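How a Robot Learns to Put Flowers in a Vase

Putting flowers in a vase is easy for you. For a robot arm it is a hard job. Stems bend, leaves get in the way, and the opening is small.

Stelios Karras and his team at the Gralley lab wanted to know how much practice a robot needs. First, a person guided the arm through the job 8 times. The robot's computer saved each move and matched it with what the camera saw. Then the robot tried alone.
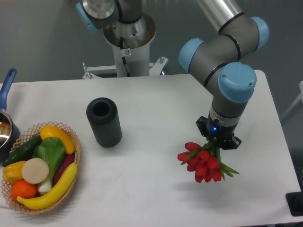

The gripper holds red tulips by their stems. The vase stands on the table.

After 8 lessons, the robot got the flowers into the vase only 2 times out of 13. The team went back and gave it more lessons, 90 in all. They moved the vase to a new spot for each one. Now it got 13 out of 13.

Learning by copying a person is called imitation learning. The team found that moving the vase mattered a lot. When the vase always stood in one place, the robot learned the place and paid little attention to the vase.

New word
Gripper: the part of a robot arm that holds things, like a hand.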